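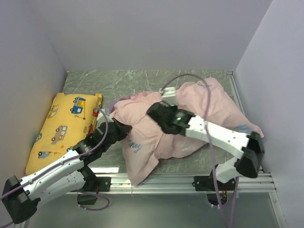 *Pink cloth and the yellow cushion with the crane truck on it.*

## Skate spot at Lostcombe: where things stand

Quick one this month, writing this between the site walk and the 6 pm meeting so forgive the state of it.

The short version. Council wants a concrete skate area in Lostcombe Park. Most of us want a skate area too. The fight is over which corner of the park it goes in, and right now the drawing has it on the low field behind the tennis courts. Same field that floods. Anybody who has walked a dog there in March knows what I mean.

**What the plan says.** A pad with two bowls, a flat section for beginners, benches, a water fountain. Parking for 36 cars off Ní Chonaill Road, which means taking out the row of maples on that side. The trees get one line in the report. One. "Replacement planting to be determined."

**What we asked.** Why not the old Vostalholm lot? It's paved already, it's on the bus line, it has lights. The answer so far is that the lot is "being held for future use." What use? Didn't say. It has been held for future use as long as I've been doing this newsletter.

We also asked for the drainage study. Were told it's in draft. Asked for the draft. Still waiting.

**Who is for it.** Plenty of people and they have a point. The kids in town are skating in the library parking lot and getting chased out every afternoon, and the nearest real park is over in Clernano, a long ride if your parents work. Several skaters came to the May meeting and spoke well. Two of them told me afterwards they don't care which corner it goes in as long as it gets built before they graduate. Fair enough.

**Who isn't.** The neighbors on the east side, mostly over noise and lights. The soccer people, who loose their overflow practice space. And then folks like me who think it's a good idea headed for a bad piece of ground. These are three different complaints and the council keeps answering them like they're one.

The petition. 106 signatures as of this morning. We need 400 to get the location put on the agenda as its own item, separate from the funding. Long way to go. Sheets are at the hardware store, the laundromat and the front desk of the rec center. Please print your name as well as signing it, the clerk threw out a bunch last time because she couldnt read them. Town residents only, 18 and up.

If you signed the online one back in the winter, that does not count toward this. Sorry. Sign again.

**Next steps**

- Council work session in June, time still to come. Public can attend but not speak.
- Public hearing after that. Public CAN speak, three minutes each, sign up at the door.
- Written comments go to the clerk's office any time. Put "Lostcombe skate area" at the top or they end up in the general pile.

Need a ride to the hearing? Reply to this email. Also need someone with a truck to move the folding tables back to the rec center, we've had them way too long.

Old photos of the low field under water are welcome too, the more the better. Put the year on the back if you know it.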